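Progress report to the Requena Fund: student exchange programme, spring term
Prepared by Fatos Yordanov, Prullusden College
May 11, 2020

This report covers the work done with your grant since the last payment. In April we had to change the programme strongly, and I will try to explain the changes in order.

Seven of our eight students in Stekstead came home before the end of term. The last one, Irfan Talpur, decided to stay with his host family and finish his language course online. We speak with him every week, and he has asked for no extra money.

The reflection journals continue – each student writes one text per fortnight about daily life abroad and the ideas they had of the place before they arrived. The texts are shorter than we planned, but more personal.
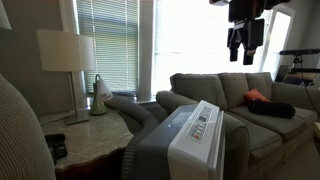
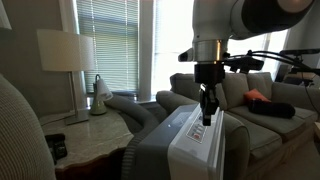

On the journals, Chanida Tanasarn wrote to us that she would like the students to read each other's texts before the final seminar, as her own group learned more from the disagreements than from the lectures. We agree with this and have moved the seminar to the end of the programme.

Spending: the grant for this term was 1,215 euros, and 1,178 euros are already used, mostly for changed train tickets. The receipts are with Remedios Barrios and can be sent on request.

Still open is the question of the partner school in Purnoven. They have not yet confirmed if they can receive students in autumn. Valeriano Vallejo will write to them again, and we will inform you when we have their answer – also if it is a negative one.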